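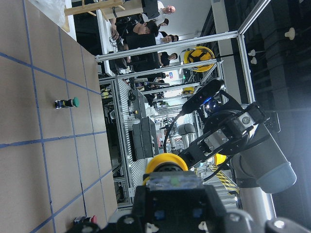

Blue tape grid on a work table: leave it or redo it?
Forum: Shop and Bench > Surfaces and Layout

hmahlangu
November 2021
We laid out a grid on the big table with blue painter's tape in September. The cells are for setting out small parts, mostly push buttons, so people know where each one goes. It was fine at first. Now the tape is lifting and has gaps in it. Do I patch the bad spots or pull it all and start over?

chantelle_n
Patch it. Cut out the ragged part with a knife and butt a new piece against the clean end. It takes 10 minutes.

ayaaba_bench
I'd pull it. Patches catch on sleeves and you end up patching the patches. Also, are your cells even? Mine drifted because I measured each one from the last.

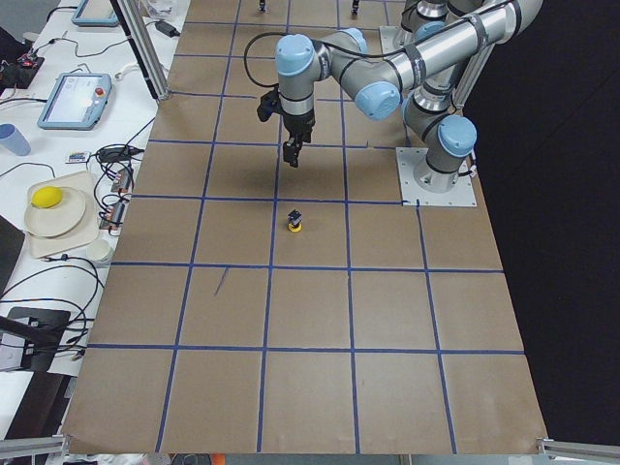

hmahlangu
They're close to square but I did the same thing, measured from the last line each time. I don't need them exact. A button has to sit inside a cell and that's all. Leaving it alone is tempting.

lorkeo22
Skip tape. Draw the lines in pen with a long straightedge. Nothing to peel.

chantelle_n
Disagree. You can't move a pen line. We changed our layout 2 times in a month, and with tape that was easy.

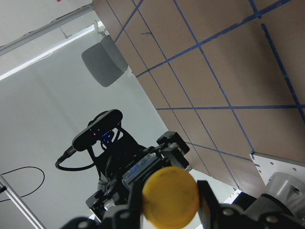 lorkeo22
Fair, if you keep changing it. Ours has been the same for over 400 days.

ayaaba_bench
Whichever you pick, mark the outside edges first and measure everything from one corner. And cut the ends. Hand-torn ends are the first to lift.

hmahlangu
Ours are torn, so that fits. Close-up of the bad part:

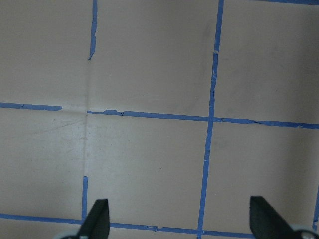
Left-hand line, with a stretch of tape missing

chantelle_n
OK, that's more than a patch. Redo that line at least.

hmahlangu
Will do that one this week and leave the rest.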